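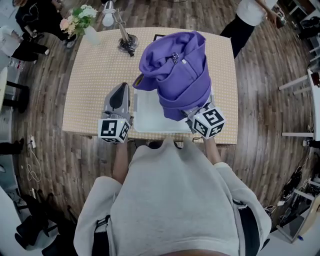

Carkside 2 review: good tracking, a timeline I like, and a score I don't trust

I've been burned by demonstration tooling before, so I came to Carkside with my arms crossed. The pitch is that you wave a pair of hand-held grippers at some laundry, feed the recordings in one end, and get clean, trimmed, scored training episodes out the other. No teleop rig, no arm on site. The website says "policy-ready in an afternoon." I've read that sentence on a lot of websites.

We fold clothes, mostly. Hoodies, towels, the odd pair of jeans. Soft stuff is a mean test for this kind of software and that's why I use it. A block on a table will flatter any pipeline. A hooded sweatshirt with a zipper will hide your markers, swallow your fingertips and never sit the same way twice.

I ran 702 episodes through it over several weeks, on the paid tier, with our own money. Version 2.3, Linux, one decent GPU.

Install and first run

Fine. One config file, which is one more than promised but I can live with that. It wants the marker size in millimeters and won't check what you typed. I put in the wrong number on my first go and it happily gave me a pair of hands moving through a table twice the size of the real one. No warning. If the software can see two cubes and a head camera, it has enough to tell me something smells off.

Pose tracking

This is the good part and I'll say so plainly. Cube tracking with the head view is solid. With two faces of a cube showing, the paths came out smooth and stayed put when I played them back over the video. With one face showing and a sleeve across half of it, I expected garbage and mostly got a short wobble that the filter cleaned up.

Mostly. When you push a finger under a layer of cloth and roll your wrist, the cube turns edge-on and Carkside has to guess. The guess is a straight line between the last good pose and the next good one. On a quick tuck that's harmless. On a slow tuck, where the hand goes in, feels for the hem and comes back by a different route, the straight line is plain wrong, and it's written to the file with the same confidence value as everything else. I found 206 stretches like that by hand. I'd like a flag. A column of zeros and ones would do.

Trimming and labels

The auto-trimmer cuts dead time from the start and end of each take. It decides what's dead by how fast the grippers move, so it will also cut a careful approach. I turned the threshold way down and then it kept everything, including me standing there deciding which sleeve to start with. There's a middle setting. I didn't find it.

The timeline view is lovely, though. You scrub both hands together, gripper width is a colored band under the video, and splitting a take is one key. I'd pay for that part alone if they sold it alone. They don't.

The episode score

Every episode gets a number from 0 to 100, and the idea is you train on the high ones and drop the rest. The docs call it "demonstration quality" and don't say what's in it. So I pulled 200 episodes, graded them myself without looking at the score, and compared. Long episodes scored low. Jerky ones scored low. Bad folds that were done quickly and smoothly scored great. As far as I can tell it never looks at the shirt.

That's a real problem if you take it at its word. I trained the same small policy twice, once on Carkside's top half and once on a random half, and the random half did a little better at finding the hood. One run each, so don't carve it in stone. But I was supposed to see a gap the other way.

Compared to what?

Grernley is the obvious other choice. Its tracking is worse, it drops whole segments when a marker disappears, and the interface looks like a tax form. But it tells you what it dropped, and when I hit a gap I know it's a gap. Wiriya does the planning side too, which I didn't need, and its importer choked on our files twice before I gave up.

Export

Carkside writes its own format plus two common ones. Timestamps in the common ones are rounded, the native ones aren't. Use native and convert it yourself.

Price

$1,235 a year per seat, and the batch runner only works on a seat that's logged in. Support answered me in a day on the straight-line issue and said it was "expected behavior." I believe them.

Would I renew? For the tracker and the timeline, probably, with the score column deleted on import and my own script marking hidden-cube stretches. If you fold cloth and have no time to check the output, I'd wait for a version that admits when it's guessing.

Reviewed 2025-07-30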